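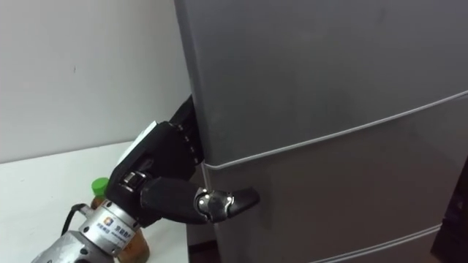 ## 4. Where the Drinks Went

### 4.1 Setting

The four kitchens in the study (Cavaveck, Skellov, Fülöp and Drekow) were picked for being ordinary. Each has a shared refrigerator, at least one table, and a sheet of kitchen rules that has been laminated in the hope of making it true. The refrigerator at Cavaveck (Figure 1) is tall and gray, with a seam between the doors that users were quick to treat as a property line. Drinks were supposed to live above it and everything else below. By the second week of September the upper part held a casserole, and the line was understood to be historical.

We recorded every drink that was logged as left in, taken from, or returned to the refrigerator, along with any drink found standing on a flat surface during the walk-through at the end of the day. The log came to around 4,000 entries, of which Cavaveck supplied the largest share. It is the biggest of the four kitchens and also the one closest to the stairs, and we did not manage to separate the two effects.

### 4.2 What counts as left out

The term "left out" gave us more trouble than the rest of the coding scheme put together. Our first version said that a drink was left out if it stood on a table with no person using it. Two coders applied this rule to the same afternoon at Skellov and came back with lists that had almost nothing in common. One had treated a person in the next chair, facing the other way, as using the drink. The other felt that this was generous.

The second version added a time limit. A drink was left out if it had stood in one place for a quarter of an hour. This worked well until we found that people at Fülöp, having heard about the limit, had started moving their drinks a few inches whenever a coder came by. We are grateful for their interest in the project. The entries for that week were dropped.

The version used in the rest of this paper drops both the person and the clock. A drink is coded by where it stands and how full it is, and by nothing else. Where it stands is one of *door shelf*, *inner shelf*, *table middle*, *table end*, or *elsewhere*. How full it is has three values: *near full*, *part*, and *dregs*. The coders were asked to leave out any view on whose drink it might be, or whether that person had been brought up properly. Margin notes suggest that this last request was hard to follow.

### 4.3 The table-end bottle

Once the drinks were coded this way, one pattern stood well clear of the others. Drinks in the *dregs* group turned up everywhere, including on top of the refrigerator and once in a coat pocket. Drinks in the *near full* group were much choosier. When they were out of the refrigerator at all, they tended to stand alone, upright, close to the end of a table. We called this the table-end bottle, and a surprising part of the coding meetings was spent talking about it as if it were a species of bird.

Figure 2 gives the type in its plainest form. A slim plastic bottle of amber-brown tea, filled almost to the shoulder, stands on a white tabletop near its squared-off end. The cap is bright green. The tabletop has the faint gray scuffs and smudges that we came to expect of white tabletops, whatever the cleaning schedule had to say. Under our scheme the entry reads *table end, near full*, and the coder may then go to lunch.

We had expected the middle of the table to be more popular. It is harder to knock a bottle off the middle, and the rules at Drekow ask for it in capital letters. Of the 300 near-full bottles in the final set, however, the middle of the table took the smaller part at every site, Drekow included. The people we asked gave several accounts of this. The most common was that a bottle in the middle of a table looks like it is for everyone, while a bottle at the end looks like it is for somebody. A smaller group said they put it where their arm stopped. We find the second account less interesting and probably closer to the truth.

It should be said that the shape of the rooms plays a part. Tables in these kitchens are mostly pushed up to a wall, often near a corner, so that one end is easy to reach and the other is where the mail collects. A near-full bottle seldom ended up among the mail. Cups did, and stayed for days.

**Figure 2.** A table-end bottle: bottled tea with a green cap, coded *table end, near full*. Note the single bottle; clusters were coded separately (Section 4.4).

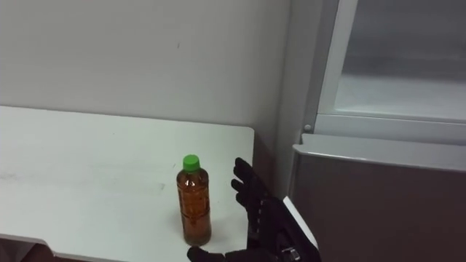 ### 4.4 Clusters and other failures

Two or more drinks within a hand's width of each other were coded as a cluster. Clusters behave badly. They grow during the afternoon, they mix levels of fullness, and at Skellov they took in a jar of pickles that three coders in a row declined to classify. We kept clusters out of the main comparison, and readers who care about them will find the full table in the appendix, pickles included.

A second difficulty concerns the refrigerator door. Our *door shelf* code assumes that someone has looked at the shelf, and looking at it means opening the door, and opening the door in a shared kitchen leads to conversation. Coders at Fülöp were asked what they were after on most of their visits. One accepted a yogurt. We therefore expect the door-shelf counts to run low at Fülöp, though we cannot say how low, and the yogurt has been entered as a gift.

The third is fullness itself. A clear bottle can be read from across the room, as with the tea in Figure 2. A steel flask cannot be read at all without picking it up, and coders were told to pick up nothing. Flasks were first coded as *part*, on the theory that this was the middle and would do the least harm. After an argument we coded them as *unknown* and reran the comparison. The table-end pattern held, a little weaker at Drekow, where flasks are fashionable.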